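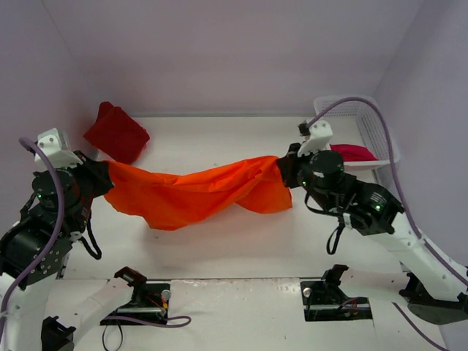

1/ Our result on cloth unfolding with two arms is ready to share. I want to explain the method in plain words, as it is simpler than we expected.

2/ The policy learned from 400 demonstrations. Elikem Zakaria recorded most of them, and he has more patience than me.

3/ We label only one thing by hand: the moment when both grippers hold a corner. We call this label Helten. All other labels come from the joint positions.

4/ In March we tested 12 cloths which were not in the training. The old method needed 2 more regrasps per cloth than the new one, on average.

5/ The weak point is the second corner. When the fabric gathers near the gripper, the policy often mistakes a fold for an edge. Colour does not seem to matter, but thickness does.

6/ Next we try towels. Marulanda, our simulator, does not model them well, so we will collect on the real arms. If your lab has tried this, please write to me what went wrong.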